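Pakelton Grasp Planner
Software module for Akus controllers
Order no. 3658

Pakelton plans grasps and approach paths for a two-finger or three-finger gripper working over mixed, unsorted items. It takes a depth image and a color image, proposes grasp poses, checks each one against the arm and its surroundings, and passes the best to the motion controller.

What it does

The planner works without a CAD model of the item. Where a mesh is available, load it and the planner will use it for the collision check. Long thin parts, open containers and parts that hide one another are handled by the same settings - there is no separate mode to switch on.

Each planning call returns up to 20 ranked poses. Poses that would bring the wrist or fingers into contact with a neighboring item are dropped before ranking, and the reason is written to the log.

Simulation

A license includes the Niven scene builder. Scenes are rendered from the wrist view, so the planner gets the same kind of input it will get on the cell. A typical test scene mixes shapes and overlaps: a screwdriver, a color cube puzzle partly behind a gray bowl, a large red plastic part. 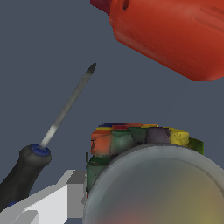 Item positions, lighting and camera height can be varied by script. Results are saved per scene and can be replayed after a settings change - useful when one pose keeps failing and the log alone does not explain it.

Requirements

Akus controller with the Duvex motion package
Depth camera, wrist or overhead mount
20 GB free disk space for meshes and scene files
Network connection for license activation only

License and support

Sold per controller. The license does not expire. Updates are free for 3 years and the next release is planned for April. For a trial license or a quote on several cells, contact Gillespie Carnegie in application support. Requests received by noon on Friday are answered the same day.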